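4.2 Reliance on advice and the missing engagement letter

The second group of disputes is messier. Fifteen files in all, out of the 98 we coded, and in most of them there is no signed engagement letter. Sometimes an email. Sometimes a phone call that both sides remember differently. The client says advice was given, the firm says it was a preliminary chat, and the whole case then turns on whether a duty existed at all before anyone gets to breach.

Courts in our sample treat this as a question of fact. Fine as far as it goes. But the facts they look at are not the same from one decision to the next. In the Mudaliar line of cases (coded as M-1 to M-4 in Appendix B) the court asked whether a reasonable person in the client's shoes would have thought they had a lawyer. In the Karia dispute the court asked something narrower, whether the firm knew its answer would be acted on without a second opinion. These two tests can give opposite results on the same emails. We tried it: took the Karia correspondence, ran it against the Mudaliar wording, and both coders found a duty where the actual court found none.

A word on what counts as "advice" for coding purposes. We took a broad line. Anything in writing that applied law to the client's own situation went in. General newsletters went out. So did slide decks, unless the deck had been prepared for one client. Borderline items were read by a second coder and if the two still disagreed the item was dropped. Twenty-six items were dropped this way, more than we had hoped, and most of them were short emails of the "should be OK but let's talk" type. Dropping them probably makes our sample look cleaner than practice is.

Technology clients appear more often in this group than in any other. Possible reason: they ask for quick answers before a launch or a supply deal, and the paperwork comes later or not at all. Fledov is the clearest instance. The company asked outside counsel by email whether its supply terms shifted liability for equipment faults to the buyer. Counsel answered in two lines, yes, subject to review of the full terms. The full terms were never sent. When a buyer later refused to pay, Fledov sued its counsel on the strength of the two lines.

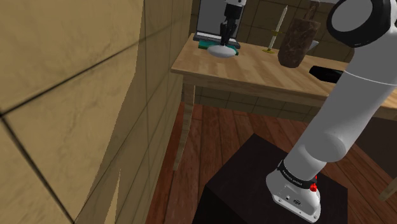

Figure 3. Simulated view of a robot arm on a dark pedestal, with a light wooden table behind it.

The court split the problem up. It held first that a duty existed, engagement letter or no. The answer was given by a qualified person, to a named company, on that company's own contract. Then it held the duty was limited by its own words. "Subject to review" did real work here, a client who reads that phrase and does not send the document has been told the answer is not finished. Claim failed on breach, and the court did not need to reach causation, although it said in passing that it would have found against the client there too.

Compare Cellbridge. Similar email, similar length, no caveat. Counsel wrote that the notice period had been "dealt with" and nothing more. It had not been dealt with, the period ran out and the client lost its right to terminate a lease. Court found duty, breach and loss with very little discussion. The difference between the cases comes down to a handful of words, at least on the face of the judgments. We are not fully persuaded that is the whole story, see below.

4.2.1 What the caveat does

In the judgments we read, a caveat does one of two jobs. It can narrow the duty (counsel only took on a limited task), or it can leave the duty alone and go to breach (counsel took on the task and did it with proper warning). Judges slide between these, often in one paragraph. It matters who has to prove what. If the caveat narrows the duty, the client has to show that the task was inside the retainer. If it goes to breach, the client already has the retainer and the argument moves to standard of care, and expert evidence usually comes in at that point. Costs go up quite a lot.

We coded each caveat for which job the court gave it. Agreement between coders was poor on the first pass, better after the codebook was revised in November. The revised rule: if the court mentions the caveat before it finds a duty, code as duty. If after, code as breach. Crude but it can be applied the same way every time. A court that mentions it in both places is coded "mixed", and a fair number are.

Caveats added after the fact get no weight at all. In one file counsel sent a follow-up the next morning with the firm's standard disclaimer attached, by which time the client had already signed. The court gave this one sentence. We think that is right, tho the reasoning could have been fuller, and later decisions citing it have had to guess at how long is too long.

4.2.2 Limits

Several. Reported decisions only, so settled claims are invisible and most claims of this kind settle. Insurers hold better data and did not share it with us. Also the Fledov and Cellbridge clients were not alike: one had an in-house legal team, the other had an office manager who handled contracts among other things. Neither judgment says this made a difference. But the Fledov court refers more than once to what "an experienced commercial party" would understand, and that language is absent from Cellbridge entirely. It may be that sophistication of the client is doing part of the work we have put down to the caveat. With our numbers we cannot seperate the two.

Criminal exposure is left out on purpose. Nothing in this group involved an allegation that counsel knew of or joined in wrongdoing by the client, and the case law on that point runs on a different track, intent and participation, which we pick up in section 5. The same goes for disciplinary proceedings. Two of the files had a parallel complaint to the regulator but the outcomes were not published, so they are coded as unknown in Table 6 and not used in the analysis.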